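Skernadero Community Help > Home and Workroom > Wood surfaces

Butcher-block top used for sorting toiletries: finish, cleaning and small-item storage

Mekdes Kumsa

The top is solid wood, joined planks, light in color. It was oiled once with food-grade mineral oil when it was new and has had nothing since. It is used as a general sorting surface. The load changes, but a normal mix is loose toothbrushes, small packets, a squeeze bottle or two and whatever kitchen items are due to be put away. Humidity in the room reached 71 percent in May and the heating is off until fall.
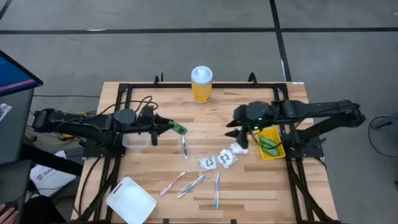

Toothbrushes, three white packets and the cutting board out on the block top.

Three problems, in order of annoyance.

1. White film. Toothpaste residue dries on the wood and leaves a pale mark. Wiping with a damp cloth removes most of it. The rest stays in the grain and shows when the light is low, usually after 4 p.m.

2. Raised grain. The spots that get wiped most often now feel rough. I can catch a cotton swab on them.

3. Storage. The small items need a home at the back of the table. I have one yellow plastic container with slotted sides and one small clear one. The slotted one is a good size, but anything damp that goes in it can drip through onto the wood. Toothbrushes also lie across each other in it, which I would like to avoid for the ones in daily use.
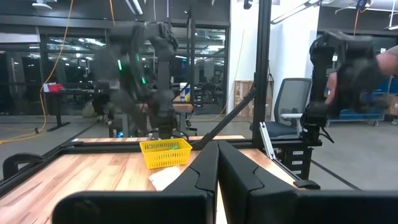
Yellow slotted basket toward the back, crumpled white cloth in front of it.

I would prefer to keep the wood look, so please no suggestions to cover the whole top with vinyl. I have a can of Vemholm hardwax oil left over from a shelf and would use that if it is suitable. Is it safe to put it over old mineral oil? And is there a sensible way to store brushes without a drip mark under them?

Sosina Gebru

The film and the rough grain have the same cause. Mineral oil does not cure. It sits in the wood and is carried off a little at a time with each wipe, and once it is gone the fibers take up water and stand up. Toothpaste contains a fine abrasive, usually silica or calcium carbonate, and that powder settles between the raised fibers. Fix the surface and the film becomes much easier to remove.

On the hardwax oil: it will not bond well over mineral oil that is still in the wood. You need to get the old oil out of the top layer first.

Procedure I would follow:

Clear the table completely. Vacuum it with a brush head.

Wash once with warm water and a few drops of dish soap, using a cloth that has been wrung out hard. Wipe along the planks. Go over it again with clean water and dry with a towel right away.

Leave it overnight. At your humidity I would leave it two nights with a fan running.

Wipe with mineral spirits on a white rag, window open, no flames nearby. Change the rag when it turns yellow. Stop when a fresh rag comes away clean.

Sand with 120, then 180, always along the grain. Do not go finer than 180 unless the instructions on the can say so, as a very smooth surface takes in less of the finish.

Test the hardwax oil on the underside. If it is still tacky after 24 hours there is too much mineral oil left, and you repeat the spirits wipe.

Apply a very thin coat and buff off the excess within the time given on the can. Second coat the next day. Oily rags go outside, spread flat to dry, never in a ball in the trash - they can heat up on their own and catch fire.

Treat the underside as well. A top that is sealed on one face only can cup when the humidity changes.

For storage, I would separate by whether the item is damp. Unopened packets and new brushes can go in the slotted container with nothing under it. Brushes in daily use should stand upright in a cup or rack, heads up and apart from each other, so the water runs down the handle. Put a shallow tray under the cup and empty the tray. A plastic cutting board also works as a temporary drip surface, but dry the underside too. Water trapped between a flat board and wood makes a darker ring than an open drip does.

Do not leave the damp cloth lying on the top between jobs. A bunched cloth holds water against one spot for hours. Hang it on a rail or a hook.

Vemholm_user

just use a yoga mat under the basket. had the same thing in a rental in Clostummont, mat was cheap, no drips

Sosina Gebru

I would be careful with that. Some soft PVC mats contain plasticizers that migrate into an oiled finish and leave it sticky. Cork with a sealed face or a plain silicone mat is lower risk. Lift either one now and then and check.

Tilahun

Agree with the procedure above, with two additions.

Before sanding, find out how thick the top is. Mine is 19 mm and I have sanded it twice without trouble, but a veneered panel can look the same from above. Look at the end. If the grain runs through the full depth, it is solid.

For the white film in the meantime, try plain white vinegar cut half and half with water, on a cotton swab, only on the mark. Rinse and dry at once. It dissolves calcium carbonate. It does nothing to silica, so if the mark stays the same after one try, stop there and wait for the sanding.

Mekdes Kumsa

Thank you. The end grain does run through, so it is solid. The vinegar took off two of the marks and left the third. I have ordered 120 and 180 paper and will test the oil on the underside first. The cloth now has a hook.

Does the two-night drying time also apply between the spirits wipe and the sanding?

Sosina Gebru

No. A few hours with the window open is enough. Sand once there is no smell left.

This page has been viewed 1,169 times.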